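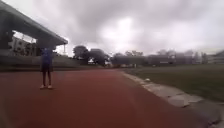 Our project: does a warm-up change how people run a lap?

OK so for our final project we had to pick a place on campus and study how people use it, and I wanted the old track. My partner, Pieter Dewulf, wanted the cafeteria (he was hungry, I think), but I won, so the track it was!

The question sounded easy. We asked people to run one lap cold, rest, do a warm-up routine for 5 minutes, and then run another lap. We timed both and asked how hard each one felt on a scale we made up ourselves. Our advisor, Riet Van Rooij, told us early on that a scale you make up yourself is going to cause trouble, and yes, it did. More on that below.

A bit about the place. It's a red track with a grass infield, a concrete curb between the two, and a big covered grandstand down one side. The curb is pretty beat up, with chipped edges on the slabs, so we asked everybody to stay well out from it. You also can't really make out lane lines, and that was a headache for timing. Two people can run "one lap" and cover pretty different distances if one hugs the inside and the other drifts!

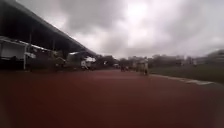 We fixed that, sort of, by having one of us jog the first stretch with each runner and point out where to stay. Pieter did most of the jogging. I did most of the clipboard.

We had 50 laps in the notebook when we stopped, and we threw out 2 where I started the watch late (sorry, Pieter). The second lap was faster for most people, but not by much, and a few got slower and told us they were just tired. On the effort question, people used our scale in totally different ways. One guy gave his first lap a 5 and then called it the easiest thing he'd done all week.

The part I liked best was the warm-ups themselves. Everybody has their own! Our routine was leg swings, arm circles, and an easy jog, and people kept sneaking in their own stretches on top of it, so the warm-up wasn't the same for everyone either. I'd write it on a card next time and hand it out.

Other stuff I'd change: put down cones for the inside line, use two watches, and switch the order for half the group so tired legs don't mess up the second lap. Pieter wants to try it again in November when it's colder, and he says he's not jogging.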